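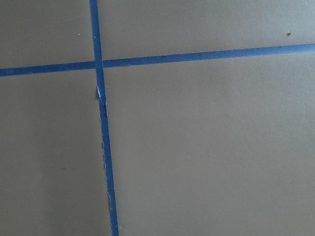
Plates should match, a reader wrote to me in May, and anything else is a student apartment with better lighting.

I've been happily arguing with that email in my head ever since! I love mismatched plates. I love them at a weekday breakfast and I love them even more at a big holiday dinner, when the good napkins come out and every person at the table gets something different to eat from. My cupboard holds a heavy brown dinner plate from the Sadivell thrift store, three thin ones with a worn gold line, and a Laskowska soup plate stamped 1974 on the back that makes canned tomato soup look like an event.

The case for the full set is a fair one. Matching plates stack well. They look calm, and if you cook the kind of food that needs arranging, I can see why you'd want the same white circle under every portion. My parents had a Tovik set like that and it was lovely for years. Then the first plate broke, and after that the rest were treated like museum pieces – up on the high shelf, down twice a year, with everybody holding their breath during the washing. By the end we were eating off paper so the real ones could stay safe.

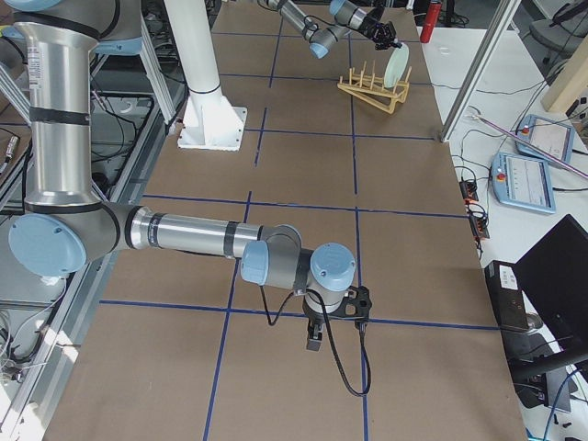
*A big work table under brown cardboard.*

With odd plates a break is a small sadness and then a nice Saturday. You get to go looking! The flea market in Nanley has more than 2000 stalls in the summer (I have never made it to the far end) and there's a box of single plates under so many of the tables, usually for less than the price of a coffee. Pick one up and see how it sits in the hand. Turn it over, read the back, hold it next to the color of whatever you cook most. I eat a lot of lentils, so I'm always hunting for greens and blues.

Children take to it right away, too. Mine have had their own plates since they could carry them, and setting the table turned into a job they fight over, with long talks on which guest deserves the one with the fish. Guests pick favorites as well. I have friends who ask for "their" plate when they come in the door, and I like that so much more than a compliment on my taste.
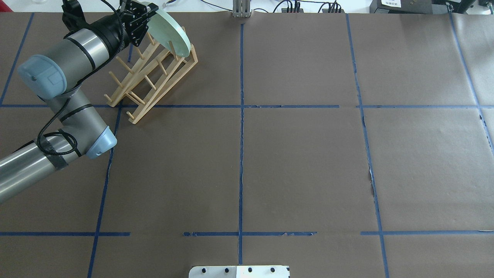 *Mint green, with a light wooden rack.*

I do keep a couple of rules. Dinner plates have to be close enough in size to stack without wobbling, and bowls have to survive the microwave. Otherwise, anything goes, chips included, as long as the chip is on the rim and smooth to the touch.

So to my reader: keep your set, and please use it on a Tuesday. If one breaks, write and tell me. I have a spare blue one with a crooked flower that needs a home.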